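Le papier peint, c'était le choix de sa mère : de grandes feuilles brunes et grises, des baies, un fond crème. Tiruwork Dinsa n'avait jamais eu le courage de l'arracher. En décembre, elle avait payé le rouleau 70 francs à Noltosgate.

Elle rentra du marché de Girumska vers midi. Elle posa le sac rose sur la table blanche et relut la lettre - deux lignes, sans signature. Puis elle la rangea.

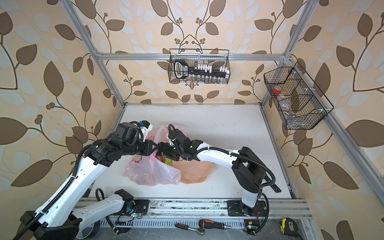 Le sac rose, sur la table blanche.

Elle le viderait plus tard. Le téléphone sonnait.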